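Search tickets
Enter keyword or ticket no.

Clotov two-arm teleop: right gripper arrives before the left on bottle demos
Status: open, priority normal
Opened 19 Jan 2022

Reported problem
The operator moves both hands in together and the arms don't match. The right one gets to the bottle first and nudges it. Plellberg support says this is operator timing. I doubt it, but we're checking.

Already tried
1. Swapped operators. Same thing.
2. Loaded the Iltix smoothing profile as advised. Motion looks nicer, lag is unchanged. I never saw why a filter would fix a lag on one side only.
3. Dropped the command rate from 125 to 40. Worse on both sides, so put it back.
4. Re-zeroed the leader arms. The vendor swears by this. It made no difference I could measure.

Log notes
Left side trails by nearly 2000 ms on the worst demo. On others it's hardly there, and that bothers me more than the big number does. A bad timing habit would be steadier than that.

Chest camera views from the bottle task. In the first, neither gripper has reached the bottle. In the second, the right one overlaps the label while the left is still well away: 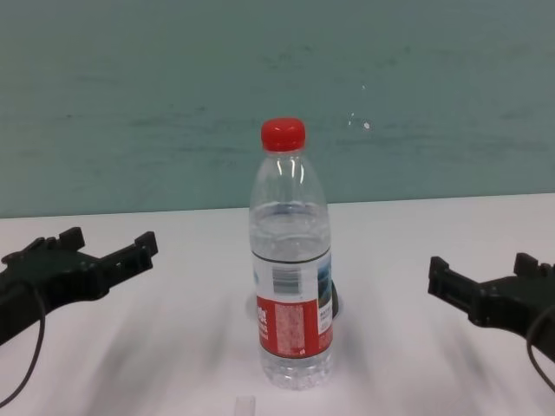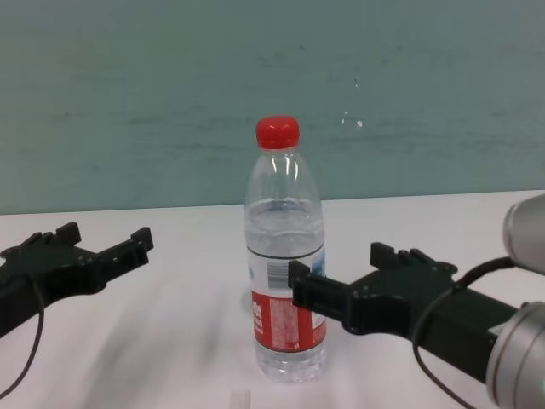

Next steps
- Run 2 demos with the leader arms swapped side to side. If the lag follows the leader, it's the leader.
- Put timestamps on both command streams at the source. The Albers logger stamps on arrival, so I don't trust it for this.
- Hold all bottle demos out of the training set until then. Someone suggested the policy will "average it out". I'd want to see that before I believe it.

Please don't close this as operator error again - reopening takes longer than the test.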